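Elgate (film)

Elgate is an animated feature film directed by Purificación Palacios and produced by the studio Cabello from a screenplay by Ramiro Alcaraz and Iñaki Carrasco. It follows a retired lighthouse fog signal who travels inland to find out why the ships stopped coming. The film runs 130 minutes in its theatrical version, a length that most reviewers mentioned in their first paragraph and several mentioned again in their last.

The score is by Bonifacio Olmedo. Ezequiel Toledo voices the fog signal, a part with 11 lines, six of which are the same line.

Plot

Elgate, a fog signal, has stood for as long as it can remember on a headland above a small harbor town. When an entire winter passes without a single ship, it unbolts itself from its platform and walks inland, a process that takes up the whole of the first reel and is shown in what feels like real time.

On the road it falls in with Plisidance, a goose who claims to have been a ballroom dancer and may have been. The two cross a dry lake, a salt works and a town where every clock has been replaced with a painting of a clock. In the salt works they meet the Auditor, a bureaucratic heron who has been sent to measure the sea and has so far been unable to find it.

The Auditor reveals that the ships did not stop coming. They moved to a deeper harbor up the coast, and a letter explaining this was mailed to Elgate and returned for insufficient postage. Elgate goes home anyway. In the final sequence it sounds once, at night, and a light answers from the water. The film does not say what the light is. Alcaraz has said that it is a ship. Carrasco has said that it is the moon. Palacios, asked to settle the matter at a festival panel, said that both men had been paid.

Cast

Ezequiel Toledo as Elgate
Purificación Palacios as the Postmistress (uncredited)
Iñaki Carrasco as the Auditor, and as all of the Auditor's assistants

The voice of Plisidance is credited to "a friend of the production." Speculation about the friend's identity made up a fair share of the film's publicity, and the studio did little to discourage it.

Development

Palacios first pitched Elgate as a short of four minutes with no dialogue. Cabello had by then made two profitable films about a family of raccoons who run a bakery, and its management asked whether the fog signal might also have a family, or access to a bakery. Palacios agreed to consider it and came back with a longer version of the same pitch.

Alcaraz was brought in to write a full script. His first draft gave Elgate a wife, a rival and a song. Palacios cut the wife and the rival and kept the song, which she then moved to the end credits and had performed by a goose. Carrasco joined after the second draft, chiefly to write the heron. He delivered so many pages of heron that the character became the second lead, and for a while the working title was The Auditor of the Sea.

The final title was chosen over the objections of the marketing department, which observed in a memo that it sounded like a scandal. Test audiences agreed. Asked what they expected from a film called Elgate, a majority said it would be about a politician.

Design and animation

The film's look is based on printed tide tables, with flat areas of blue-gray and thin black ruling. Characters cast shadows only indoors. Palacios set this rule early and then wrote a script in which almost nobody goes indoors, something the lighting team appreciated more than the background painters did.

Elgate itself gave the most trouble. A fog signal has no face, and Palacios would not allow one to be added. Emotion had to come from the horn, which can tilt, and from the base plate, which can scrape. Animators kept a reference wall of things that tilt. Early walk cycles were judged too graceful, and the final version limps slightly on the left side for reasons explained in a deleted scene and nowhere else.

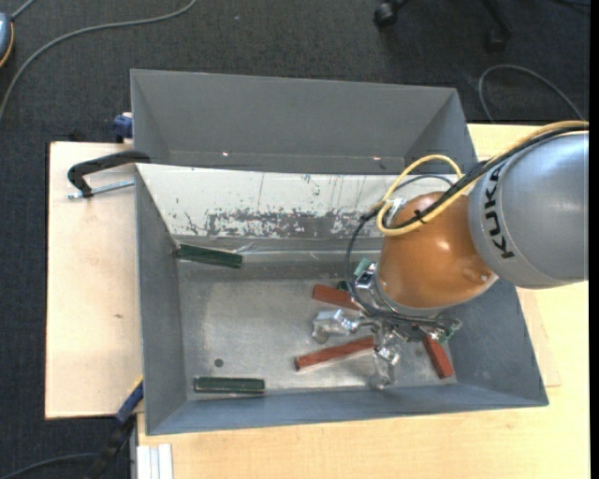 Crowds were the other difficulty. The market sequence, in which the townspeople argue over the painted clocks, was planned with a large crowd and finished with a small one that keeps walking past again. Sharp-eyed viewers have traced a single man in a striped hat through the sequence, where he buys the same fish repeatedly. The studio's commentary track calls this a comment on consumer habits.

Most of the animation was done at Cabello's main studio, with the dry lake handled by Cirnow, a smaller company that had made its name in toothpaste commercials. The lake is widely considered the best thing in the picture. It is also extremely clean.

Music

Olmedo wrote the score for low brass, harmonium and one very patient clarinet. The fog signal's own note was the starting point, and nearly every cue is either built on that note or trying to get away from it. Palacios had asked for music that sounded like weather. Olmedo supplied several hours of it, and the orchestra's contract was renegotiated.

The end credits song, "I Was Somebody in the Ballroom," was submitted for a number of awards as an original song. It was turned down for one of them on the grounds that long passages are honking.

Teaser and marketing

The first teaser was released on 1/28/21 and shows a dark screen for most of its length. A horn sounds. The title appears, followed by the words "In January, listen." It did not say which January, and a large number of viewers took it to mean the one they were in, which had three days left.

The studio clarified that the following January was intended. By then the teaser had acquired a second life as a sound clip, played over footage of people's uncles standing up from sofas. Marketing staff, who had not planned this and had no better ideas, adopted it. A poster was issued that showed a sofa. The film contains no sofas.

A full trailer followed some months later and made the opposite mistake. It gave most of its time to Plisidance, set the salt works chase to an upbeat pop track, and included a joke about a fish that had been written for the trailer and animated by people who had not seen the film. Parents who bought tickets on the strength of it described the experience in online reviews with phrases such as "very gray" and "my son has questions about postage."

Fast-food tie-in toys were produced in limited quantities. The Elgate toy made a noise when tilted. It could not be made to stop making the noise until it was tilted back, and copies in their original packaging now sell for a good deal more than copies out of it, possibly because the sellers of the latter are in a hurry.

Release

Elgate opened in January, as promised, against a superhero sequel and a reissue of the first raccoon film. It placed behind both. The reissue was Cabello's own, scheduled by a different floor of the same building.

The film did better in coastal cities than elsewhere, and kept playing in a few harbor towns well into the spring. One theater owner put it on at a reduced price on foggy nights. Home release was more successful, helped by a feature on the disc that plays the horn at random intervals while the menu is up. Cabello described this as a bonus. It was listed under known issues in the booklet.

Critical response

Reviews were divided, often within the same review. Admirers praised the dry lake, the heron and the nerve of an opening that asks children to watch a machine undo its own bolts. Detractors praised the dry lake. A common complaint was that the film withholds too much, and that an audience which has sat through more than two hours of a fog signal has earned a look at the boat.

Toledo's performance drew unusual attention for its size. He recorded all of his lines in a single morning and then, by his own account, stayed for lunch. One critic wrote that he made more of the word "Well" than most actors make of a monologue; another pointed out that he had been given it six times and ought to have got somewhere with it.

Among other animators the film's standing is higher. The walk inland is regularly shown to students as a lesson in weight and timing, and just as regularly shown at double speed.

Versions

Three versions are in circulation. The theatrical version is described above. An airline version removes the drowning dream and, for unclear reasons, the postage. Without the returned letter the Auditor's big speech has no subject, and passengers have reported that the heron seems to be having some sort of breakdown.

The director's version restores the deleted limp scene and the Auditor's song, and takes out the end credits number altogether. It is shorter than the original. Palacios has described it as the only version she can recommend to people who have to be somewhere.

Possible sequel

Cabello announced a sequel centered on Plisidance shortly after the home release and has announced it twice more since. Carrasco is reported to have turned in a script in which the goose appears on the last page. Palacios is not attached. Olmedo has said he would return if the clarinetist is willing, and the clarinetist has not commented.

See also

List of animated films with a non-speaking lead
Fog signals in popular culture
The Raccoon Bakery (film series)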